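**Kraft bookmarks: keep them in the notebook or in a box?**

**tristow_desk** · 2021-12-19

I make paper bookmarks as a hobby and I use one in every spiral notebook. Please tell me your opinion about how to keep them flat.

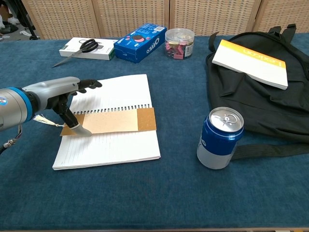 *Kraft bookmark across my ruled notebook, on the blue felt.*

The bookmark is a little longer than the page is wide, so both ends come out. In my backpack the ends get bent after 2 or three trips.

**Awwad884**

Cut it shorter. With a top spiral like this one, I put the bookmark vertically and only the tassel hangs out.

**grillton_paper**

I don't agree with cutting. The darker end is the nice part and I would want to see it. Put the notebook in a flat box before it goes in the bag.

**Awwad884**

A box in a backpack takes too much place, in my opinion. I carried five notebooks to class in June without any box.

**tristow_desk**

Thank you both. I don't want to cut this one, but I can make the next one shorter. Does a binder clip leave a mark on kraft paper? I have a full container of them.

**grillton_paper**

On mine, yes. Fold a small piece of scrap paper under the clip first.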